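Trucos de garaje para cuidar un coche pequeño (y disfrutarlo más)

Tengo debilidad por los utilitarios. Aparcan en cualquier hueco, gastan poco y se dejan limpiar enteros en una mañana, ¡que ya es mucho decir! El mío es un Prinda de cinco puertas con 69.000 kilómetros, comprado de segunda mano, y desde que lo tengo he ido llenando una libreta de apuntes con lo que me funciona y lo que no. Los paso a limpio por si le sirven a alguien más.

Antes de empezar

Trabajad siempre a la sombra y con la carrocería fría al tacto. Si el champú se seca sobre la pintura deja cercos, y luego toca repetir. Yo madrugo: a las ocho de la mañana el patio está en sombra y a las diez ya he terminado.

El lavado de los dos cubos

Uno con agua y champú, otro con agua limpia para aclarar el guante. Parece una manía de gente con mucho tiempo libre, pero la primera vez que miréis el fondo del cubo de aclarar os convenceréis. De arriba abajo, techo primero, y los bajos de las puertas para el final. Las llantas llevan guante propio, que nunca vuelve a tocar la pintura. Para los huecos entre radios uso una brocha de pintor vieja con cinta aislante alrededor de la parte metálica, y va de maravilla.

Para secar, microfibra grande, apoyada y arrastrada sin apretar. Las toallas viejas de baño las dejo para los marcos de las puertas y el hueco del maletero, donde siempre se queda agua escondida.

Cristales sin velo

El parabrisas por dentro es lo que más pereza da y lo que más se agradece de noche. Dos paños: uno ligeramente húmedo con limpiacristales (se pulveriza sobre el paño, nunca sobre el cristal, que acaba goteando en el salpicadero) y otro seco detrás. Por dentro paso el paño en horizontal y por fuera en vertical. Así, si queda una marca, se sabe enseguida de qué lado está. Este truco me lo enseñó Conall Dunne, un vecino irlandés que tuvo taller en Stullport muchos años, y me parece tan bueno que se lo cuento a todo el mundo.

Las escobillas se limpian con un paño y un poco de alcohol. Si después siguen dejando rayas, a cambiarlas.

Gomas de las puertas

En octubre, antes de los primeros fríos, paso silicona en barra por todas las juntas. Dos minutos por puerta y se acabó lo de pelearse con una puerta pegada por la helada. Primero hay que quitar el polvo con un trapo húmedo y dejar secar bien. ¡Y no os olvidéis de la del maletero!

Tapicería

Aspirador antes que nada, con los asientos echados hacia delante del todo y después hacia atrás del todo. En los raíles aparece de todo: monedas, tapones de bolígrafo, galletas de otra época. Para las manchas en tela, agua tibia con unas gotas de jabón neutro y un cepillo blando, siempre desde el borde de la mancha hacia el centro. Se retira la humedad con un paño blanco y se dejan las ventanillas abiertas hasta que seque. Probad antes en una zona que no se vea, por debajo del asiento por ejemplo.

El pelo de perro sale con un guante de goma de fregar, pasado en seco y siempre en el mismo sentido. Lo descubrí por casualidad y ya no quiero otra cosa.

Orden en el maletero

Un maletero pequeño obliga a pensar, y a mí eso me divierte. Llevo una caja plegable Hanix, pegada al respaldo con dos tiras de velcro, y dentro va lo que no se baja nunca: cables de arranque, guantes, una linterna, un rollo de papel y una botella de agua. Debajo de la caja pongo un retal de alfombrilla antideslizante, de la que se usa en los cajones de cocina. 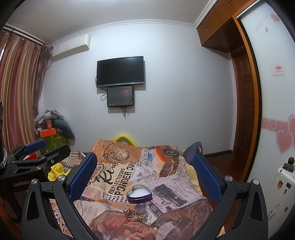
Para los objetos largos, como una sombrilla o un listón, abato solo la parte estrecha del respaldo y envuelvo la punta delantera en una manta vieja. Lo pesado va abajo y pegado al respaldo, siempre sujeto con una correa a las anillas del piso.

Presión de los neumáticos

Una vez al mes y antes de viaje largo, con las ruedas frías. La presión correcta suele venir en una pegatina en el marco de la puerta del conductor o en la tapa del depósito, y también en el manual. Yo tengo un manómetro Kong de bolsillo en la guantera y lo apunto todo en la libreta. Gracias a eso pillé una pérdida lenta en la rueda trasera derecha: en 709 kilómetros había bajado bastante más que las otras tres. Era la válvula, un arreglo baratísimo.

Mirad de paso el dibujo y los flancos. Y la de repuesto, si el coche la trae, que lleva meses sin que le dé el aire.

Plásticos interiores

Brocha seca y suave para las rejillas de ventilación, con el aspirador al lado recogiendo lo que cae. Para el salpicadero, paño húmedo bien escurrido y nada de brillos, que se reflejan en el parabrisas. El volante merece una pasada aparte con jabón neutro, y el cambio de tacto es una gozada.

La libreta

Vale cualquier cuaderno. Fecha, kilómetros, qué se hizo y cuánto costó. El mío vive en la guantera con un lápiz atado con una goma, porque los bolígrafos se secan en verano.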